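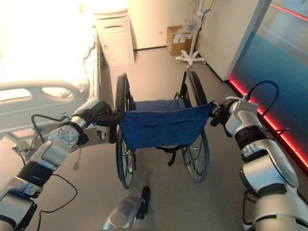 How do you fold a wheelchair with a cloth seat?

Put both brakes on, swing the footrests up, then take hold of the seat fabric at the middle of the front and back edges and pull straight up. The two sides will come together as the seat rises. Keep your fingers out of the side rails while it closes.

Asked in Home Care and Equipment

Hi everyone, I hope this is the right place. My mother is coming to stay with us in December and we've set up the downstairs room with a proper bed and a bedside cabinet, and we bought a secondhand folding chair for getting her to the kitchen and back. It's a Dolline, quite a few years old, and I'm fairly pleased with it apart from two things. The seat sags in the middle, so she ends up leaning to one side, and I can't work out where to leave it at night so she can reach it but I don't trip on it when I come in at 6 a.m. with her tea. The room isn't big! Does anybody have a layout that works? And is the sag something I can fix myself?

3 answers

Answer 1
Welcome, and how lovely that she's coming to you. We went through the same thing with my dad. What worked for us was parking the chair alongside the bed, up near the cabinet, at a slight angle and with the brakes on. Try it on whichever side she gets out of bed, and let her practice in the daytime with you standing by before she does it half asleep. Keep the cabinet top for her glasses, water and the lamp, and move everything else into the drawer, or she'll be reaching over the chair for things and knocking them off.
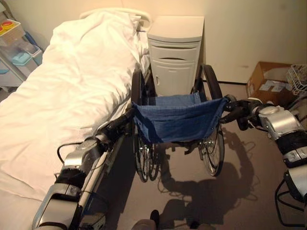

You'll also want a clear path from the door to the foot of the bed, so pick up any rugs and run the lamp cord behind the furniture. I measured ours at 60 inches across and that was plenty for turning the chair, though my elbows would have liked more.

As for the sag, cloth seats stretch, and tightening the screws only helped ours for a week or two. I bought a new sling from Govolitz and it took me one evening and a lot of muttering. Measure between the rails with the chair fully open, and check the screw holes line up before you pay.

Answer 2
get a firm cushion with a solid base. cheaper than a new seat and you can take it with you

Answer 3
I agree with the cushion as a stopgap, but do look over the fabric first, dear. If it's tearing by the screws, don't let her sit in it until it's replaced. And ask whoever looks after her to check her posture, as leaning can have other causes too.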